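Zastgate Community Help > Hiding and Owning > Containers and Logs

Log sheet keeps getting soaked in a small container, what am I doing wrong?

Asked 16 October 2018
Status: Solved
Tags: container, log sheet, moisture, maintenance

I own a cache in the woods off the Corum Trail. It's a small plastic food box with a snap lid, camo tape on the outside, hidden at the foot of a stump about knee high. It has been out since February. I have replaced the log four times now and it is wet again. The last two finders both wrote that they couldn't sign.

Things I have tried so far:

A zip bag around the log. It fills with water and then holds it in.
A new box, same brand as the first.
Silica gel packets from a shoe box.
Turning the box upside down.

The spot is not in a stream or anything. It is 200 feet from the nearest water and the ground is normal forest floor with leaves. The box doesn't have a crack in it that I can find. I held it under water in the sink with a paper towel inside and the towel came out dry.

I have 297 finds and I've seen plenty of wet logs in other people's caches, but I would like mine to stay dry. It's a 40 minute walk in from the parking lot on Takagi Road and I don't want to go out there every few weeks. Is there a better container, or is it the hiding place? I would prefer to keep the hiding place. Swaps don't matter much to me, but there is usually a trackable or two in it and I don't want those to rust.

Accepted reply
Marked as helpful by the person who asked

Your box passes the sink test because you closed it, carefully, with a clean rim. Finders don't close it like that. The usual cause of a wet log in a snap lid box is something caught in the seal, and nine times out of ten it is the corner of your own zip bag. Water gets drawn in along the plastic and then it stays.

The camo tape can also do it. If the tape comes up over the rim or under the lid tabs even a little, the lid sits high on that side. Peel it back so that no tape is near the seal. Paint is better than tape on this kind of box.

Here is what I would change, in this order.

1. Get rid of the zip bag, or use one that is a lot smaller than the box. If you have to fold the bag to make it fit, it is too big.

2. Check the gasket. Pull it out of the lid and look for sand and grit in the groove. Wash the groove, let it dry, put the gasket back. If it has gone flat or stiff, replace the box.

3. Put the log in its own container inside the main one. A screw top preform tube or a match holder is fine. Roll the log so it comes out easily. People tear it if it's too tight and then they stuff the pieces back in any way they can.

4. Get the box off the ground. Leaf litter stays damp for days after rain. Two flat stones under it is enough. If the stump has a hollow side, make sure it doesn't fill up when it rains.

5. Leave out the silica packets. Once they are full they do nothing, and the ones from a shoe box were probably full before you put them in.

Also switch the paper. Waterproof paper costs more, but you can write on it with a pencil when it is damp. Put a pencil in and take any pens out. Gel pen runs.

As for the trackables, most of the metal ones are plated and will spot if they sit in water. Keep them out of the log tube. Finders will take them out to read the code and then leave them wherever.

Second reply

Just use an ammo can. I have one that has been out for years and never had a wet log. I don't know why people bother with food boxes, they all leak in the end.

If you do this make sure you wipe off or paint over the military markings and put the name of the game on it. Some parks do not allow them so ask first. You'd need to change the size on your page too. It might not fit by your stump, I can't tell from what you wrote.

Third reply

Agree with most of the accepted reply, except I would keep a small bag for the log even if it is in a tube. I own several in the same kind of forest and the ones with both are the driest.

One thing not mentioned is condensation. If you close the box on a warm, humid afternoon, the air you shut in there is humid too, and when it cools off at night some of that water ends up on the inside of the lid and drips. It's not a lot but a thin paper log will pick it up. When I do a maintenance visit I try to go on a dry day and I wipe the inside of the box last thing before I close it. 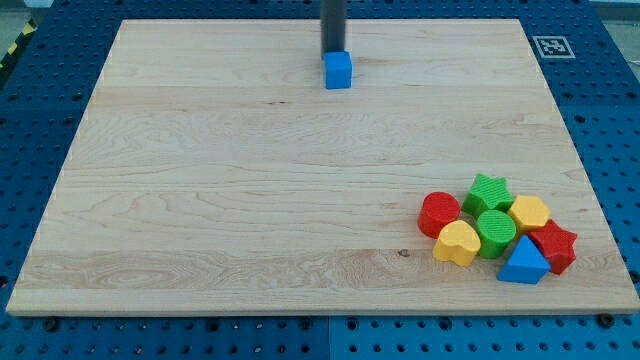
Maple board with a small knot near the front

I also cut my own log sheets now. One strip of waterproof paper, wide enough for a name and a date and no wider, folded like an accordion. It opens without unrolling and goes back in easier. I number the strips on the back so I know which one is out there.

For the tube I use the Nurer screw top, the short one. The long one is a pain because people can't get the paper out with cold fingers. Put a dab of silicone grease on the threads once a year.

If it is still wet after all that, move it. Even ten feet up the slope can make a difference, and you can update the coordinates on the page if it is a short move. Anything longer and you should check with your reviewer first.

Comment from the person who asked

Thanks. Went out and looked. The tape was over the rim on one side and there was grit in the groove. I cleaned it, cut the tape back and put the log in a tube. Stones are under it now. The ammo can won't fit.

3000 views
This thread is closed to new replies. To ask something similar, start a new post in Containers and Logs.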